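**Laiba Mengal** · 11/04/2024

Spent most of the afternoon on the metal bins and the red and green blocks. Posting notes as I go so I can find them again in January.

---

The bins are the open-topped grey ones we got secondhand from Brarkow. I wiped them out with dish soap and a rag. The scratches are staying. I tried a scouring pad on one corner for 10 minutes and all it did was make the corner shinier than the rest.

---

Two bins, one in front of the other. The front one is for blocks still to be sorted and the back one is for blocks that are done. I used to have them side by side and kept dropping things in the wrong one.

---

Started with the long blocks. Short ones and the odd shapes are in a shoebox under the bench until I get to them.

---

I'm keeping red and green only for this batch. The yellow set is a hair wider than the others and gets stuck in the storage tray. Those went back to Shagufta Jadoon, who can have them.

---

Front bin with the long ones in it, three of each color, back bin still to fill:

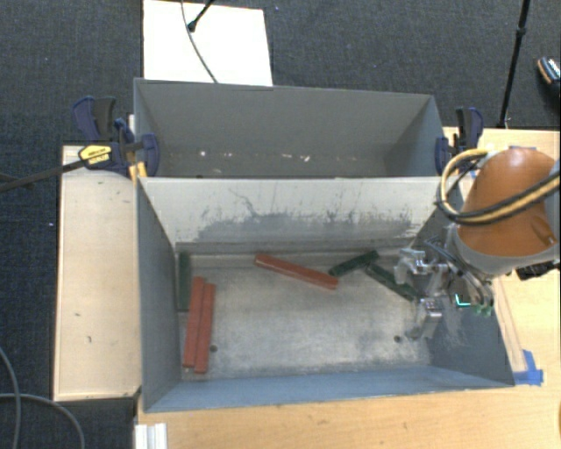 Fahad Bhutto asks why I don't sort by length and forget the color, since the tray slots don't care what color goes in them.

---

Fair point. The slots don't care, but I do the checking by color at the end. If a red is missing I know which tray to look in. With length only I had to lay everything out on the floor and measure, and I did that once last January and don't want to do it again.

---

The green is darker than it looked in the Bondeck listing. Fine by me. Under the old bulb in here the light green ones looked almost yellow, so dark is easier.

---

Noise is still a problem. A block dropped on bare metal is loud enough to hear in the kitchen. Amna Naqvi suggested a piece of felt on the bottom. I cut one last month and it bunched up every time I pulled a block across it, so I took it out. Might try thin cork if I can find a sheet in the right size.

---

Label situation: the tape labels came off when I washed the bins. Switched to a paint marker on the outside. Gave it 5 minutes, touched it, smeared it. Gave it an hour and it was fine.

---

For anybody who wants the order I'm doing this in:

- wash bins, dry them with a towel
- long blocks, red and green
- short blocks
- odd shapes last
- check against the list taped inside the cupboard door

---

Still need 9 more tray liners. Swati is out of the size I use. If you have spares, message me and I'll come pick them up.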